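Robot Learning Practical
Handout 4: Gathering demonstrations

Before this session you should have finished Handout 3 and have a working login for the Testport server. Bring your group's task sheet. The lab opens at 9.30 and the arms are shared, so please keep to your slot.

What we are collecting

A policy trained by imitation learns from recorded examples of a task done by a person driving the arms. Each recording is called an episode. It holds the camera streams, the joint positions of both arms and the gripper commands, all on one clock. If the clocks drift, the episode cannot be used – check the sync light in Vokport before you start.

Each group collects 200 episodes over the term. Aim for 20 good ones in a session. Groups that rush tend to lose more at the checking stage than they gain.

What makes a good episode

Start with both arms in the rest pose and end there too. Move at a steady speed and avoid long pauses, as the policy will learn the pauses as well. If you drop something, stop the recording and mark it as failed. Failed episodes are kept in a separate folder and we will use them in Handout 6.

Vary the start. Shift the part a little, turn it, swap which driver is at the controls. A set in which the part always sits on the same spot gives a policy that works on that spot and nowhere else. Leave some other things on the table too, and move them between episodes.

Tool tasks

Groups on the Horrocks task sheet work with a handheld power tool. These tasks are harder to drive than pick and place, because the point that matters is the end of the bit and the gripper is holding the tool some way above it. Watch the bit, not the fingers. In the set-up below the right gripper has the tool upright with the bit just above the table, and the left gripper is open, with the small block and its green part lying between the two.

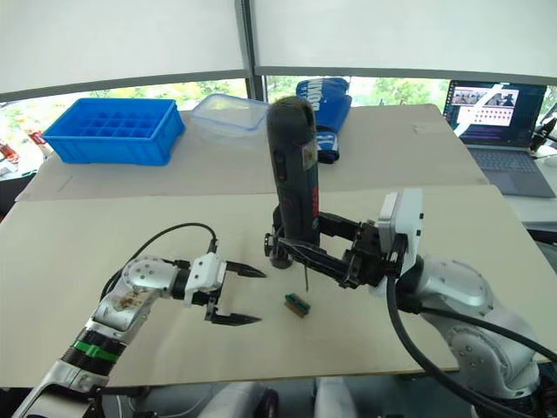 Labelling and upload

Label episodes on the day. Give each one a task name, a driver number and a result (good, failed or unsure). Use "unsure" freely – a second person from your group will look at those.

Upload to the Jostden folder on Testport before you leave. Do not rename files by hand.

For next time

Read the notes on action chunking and write down 3 ways in which your own episodes differ from one another.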